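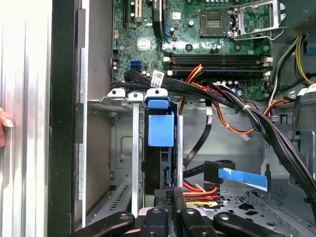

Giuliana Ayala takes in old office computers on Tuesdays and has them out of the door again before the next lot arrives. Her workshop, Trelance, occupies the ground floor of a former shoe warehouse in Prarstead, and in the year to March it passed on 2,052 machines to schools, clubs and people who had asked for one. The rest went for parts.

Most of what comes in is the ordinary black tower that sat under desks for years. Accountants and councils replace them in batches, and a batch is what Ayala likes best. "If I get 40 the same, I know I can make 30-odd good ones," she says. "If I get 40 different ones I've got a headache."

The side panel comes off first and the case is laid down with the works facing up. Dust is dealt with before anything is unplugged. Anselmo Huamán, who trained as a television repairman and has been at Trelance for three years, uses a soft paintbrush and a hand blower, and does the power supply vents last.

After that he looks at the wiring. Manufacturers tie their cables tightly to suit the factory, and a tie in the wrong place can hold a whole bundle across the part you want to reach. Huamán snips as few as he can. He would sooner work round a bundle than have to dress it again at the end of the afternoon.

Processors are taken out early and kept in trays. An empty socket is the most delicate thing in the machine, and a board with bent contacts is usually finished. Ayala once lost a morning to one with a sewing needle and a magnifying lamp. It worked for a week. 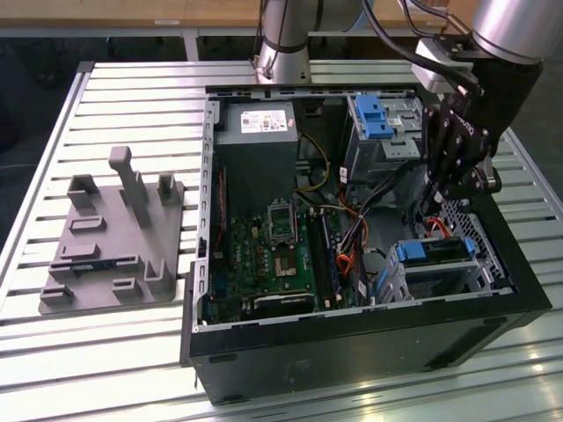

Drives are treated separately from everything else. Donors worry about them, and rightly, so each one is logged against the machine it came from and wiped before it goes anywhere. Mercedes Ñahui keeps the log in a hardback ledger and copies it on to a spreadsheet at the end of the day. Drives that fail the wipe are drilled.

She has firm views on cases. The ones she likes have drives that come out on plastic carriers, with no screws to drop. The ones she dislikes need the front taken off, and she will tell you which firms made them.

Memory is the easy part. It is tested overnight and sorted by size into old seed trays from Bedoya, the garden centre next door. There is never enough of the larger sort, and Ayala buys it in when a school is waiting.

A finished computer costs £35, or nothing if a school or social worker has sent the person along. It comes with a keyboard, a mouse and a printed sheet of instructions. Screens are extra and there is a waiting list for them.

Trelance is open to donors on Tuesdays from ten until four. Laptops are taken too, but please bring the charger.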